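Member Forum: Strategy and Brand Practice
Topic: Should a regional supplier adopt the category leader's pricing page?

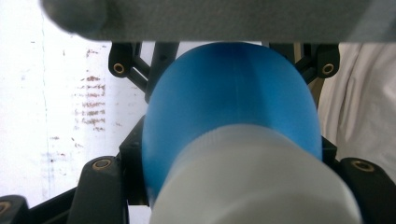 Post 1 – Vilside_Planning
Our firm sells maintenance contracts to 80 commercial accounts. The board has asked us to replace our single published rate with three tiers, in line with the format used by Berico and most of the larger suppliers. I would welcome the views of members who have made a similar change, particularly as regards renewals.

Post 2 – northquay22
We moved to tiers in January. Inquiries rose by 15 percent over the following quarter, and the sales staff reported shorter first calls. Buyers compare suppliers side by side, and a familiar layout assists them. I would recommend the change.

Post 3 – Bainbridge_Ops
I must respectfully disagree. A rise in inquiries does not establish a rise in contracts. Our office adopted the same format and most new customers chose the lowest tier, including several who would previously have paid the full rate. The cost of reprinting and retraining came to about 4,000 dollars, and we have since returned to one price.

Post 4 – northquay22
The previous post raises a fair point about the lowest tier. Ours excludes weekend service, and few customers select it. May I ask what yours left out?

Post 5 – Bainbridge_Ops
Only the annual inspection. I accept that this was too little. My objection to copying a competitor's page stands.

Post 6 – Vilside_Planning
Thank you both. We will offer tiers to new accounts only and keep the present rate for existing customers until their contracts end. Has any member used Filero to manage two rate cards at once?

Post 7 – ledger_east
Yes. Please set the renewal dates before importing the second card – the system will otherwise apply the newer rate to every account.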